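The first thing I learn at Ciltness Robotics Club is that I am holding it wrong.

"Thumb lower," says Ritu Sisodia, who is sixteen and has the patience of a driving instructor. "You're squeezing like it's a stapler."

It does feel a bit like a stapler, if staplers were the size of a shoebox and had two fat black fingers on the front. You hold the thing in your fist, pull, and the fingers close. I've been asked to pick up a felt-tip pen and put it in a mug. I get the pen on my fourth go, wave it about in triumph and drop it on my foot.

I'd come expecting battling robots – flippers, sparks, somebody's dad shouting. The club did do a bit of that once, and there's a dented wheel on a shelf to prove it, but for the past two years they've been hooked on something quieter. They want a machine that can tidy a table. It's for the Ustico Cup in December, where each school team gets a messy tabletop and 17 minutes to have it sorted, with no human hands allowed once the clock has started. Last year the Ciltness entry put one spoon in a drawer and then pushed the drawer off the table (they still got a certificate, and it's framed).

So this year they're teaching it by showing. The members do the jobs themselves with the hand-held gripper, over and over, and the recordings go into the laptop for the robot to learn from. Each go is called a "take", and when I visit they have 1,746 of them. Neelam Jaiswal keeps the list in a spreadsheet with so many colours in it that I have to look away. Of that lot, 429 were binned in the first month alone, mostly for going too fast.

"Everyone rushes," she tells me. "You know where the pen is, so you just grab it. The robot doesn't know anything. You've got to be boring."

Being boring is much harder than it sounds! I spend twenty minutes on a sponge. My arm aches, my nose itches, and Devendra Sandhu, who is twelve and the youngest here, does the same job next to me in one long smooth swoop while talking about his hamster.

The finger pads are a sore subject. They started the year with plain plastic fingertips, which slid off anything shiny, and then came a spell with rubber cut from an old swimming cap. Now there's a softer pad stuck on the inside, and it grips beautifully until the edges start to go. Changing them is a horrible job involving tweezers and a lot of sighing. Josefina Toledo teaches physics and runs the club, and she keeps the spares in a travel sweet tin and hands them out as if they were rationed. The whole budget for the year was £186, so I suppose they are.

Montoya is the name of the robot, by the way. I ask three people why and get three answers. The old one was Uvar, and it lives in a cupboard with its arm off.

Towards the end they let me watch Montoya have a go at the sponge. It sets off, stops, seems to think better of it, then comes down very slowly and picks the thing up by one corner. The room goes mad. Devendra does a lap of the tables. Josefina writes something in a notebook and says, quite calmly, that they'd better try it with the lights on the other side.

I have one more crack at the pen before my lift arrives. Thumb lower, nice and boring, straight into the mug. Neelam says she'll keep that take, though I notice she gives it a colour all of its own.

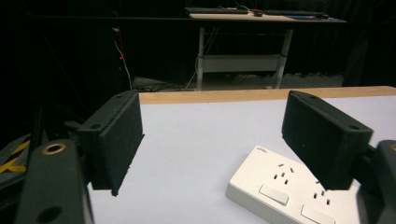
Ciltness Robotics Club – Table Team
Words by Narendra Tiwari. The club meets after school in term time and new members are welcome from Year 7 up. Ask for Josefina Toledo at the school office.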